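Imimach Reading Group, Handout 5
Disassembly as a manipulation benchmark: the staged-goal method

Bring this with you. There are no slides this time, and the projector wouldn't have shown them anyway.

1. Where we left off

Last session we dealt with assembly benchmarks and found they share a comfortable habit: the parts are new, clean, and made to the drawing. Insert peg, admire peg. Disassembly gets less attention, partly because everyone assumes it's assembly played backwards. Anyone who has tried to get a drive out of an old office computer will have views on this.

The Nundgate task set was put together to test that assumption. It uses desktop towers with the side off, lying flat, and asks a two-arm cell to take components out and put them somewhere specific. The "somewhere specific" matters more than it sounds. Early versions scored a removal as complete once the part had cleared the case, and the learned policies soon discovered that flinging also clears the case.

2. The staged goal

Each episode is divided at points where the state of the workspace can be checked without asking the robot how it thinks it went. For a drive in its caddy the stages are: approach, release, extraction, transport, seating in the tray. The policy is rewarded for reaching a stage and for holding it, and a stage lost is a reward lost. Seating means upright in the tray. Leaning against a post doesn't count, however casual it looks.

Two moments at the bench, one with a gripper over the lower drive bay area and one with a gripper over a drive and caddy in the tray: 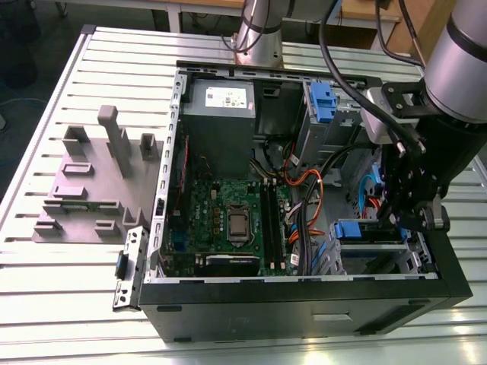
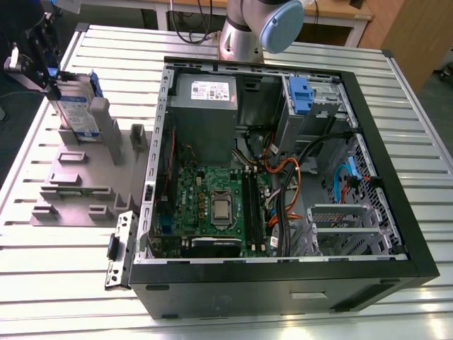

The Halász variant of the method, which you'll meet in the second reading, drops the release stage and folds it into extraction. The argument is that a release latch has no useful half-open state. I find this persuasive on paper. At the bench a half-open latch is a thing that happens all the time, and the arm will pull against it with tremendous conviction.

3. What was found

Training used 2000 episodes in simulation followed by 656 on hardware. Three results to take away for the tutorial:

Splitting at release helped a great deal with drives and hardly at all with memory modules. The authors put this down to cable clutter near the drive bays. Cables are the part of the computer the simulator models worst, so the hardware episodes were doing most of the teaching.

Seating was the weakest stage throughout. Small errors in the grasp, harmless while the part is in the air, all come due at the slot. Re-grasping before transport fixed many of them, at the cost of a slower cycle and a fair bit of dithering.

Policies trained on one case layout transferred poorly to a mirrored one. The paper calls this "an opportunity for future work", a phrase you should learn to recognise.

4. A caution about the scores

Stage completion is easy to average and the average is easy to misread. A policy that manages the first four stages every time and never seats a drive scores 0.8, and looks a good deal healthier than one that finishes half its episodes and botches the other half at approach. Ask which one you'd want in a recycling plant. The Clultby group report full-episode success beside the stage average, and I'd like you to do the same in your assignments – both numbers, same table, same font size.

5. For the tutorial

Read sections 2 and 4 of the Nundgate paper and skim the appendix on tray tolerances, which is better than it has any right to be.

Pick a component other than a drive and write out its stages. For each one, say what sensor would confirm it and how a lazy policy might cheat. Expansion cards are a good choice. Power supplies are allowed, but you'll have to say what you've done about the cables, and "assumed unplugged" will lose marks.

One page, colour diagrams optional. Hand them in before the tutorial starts.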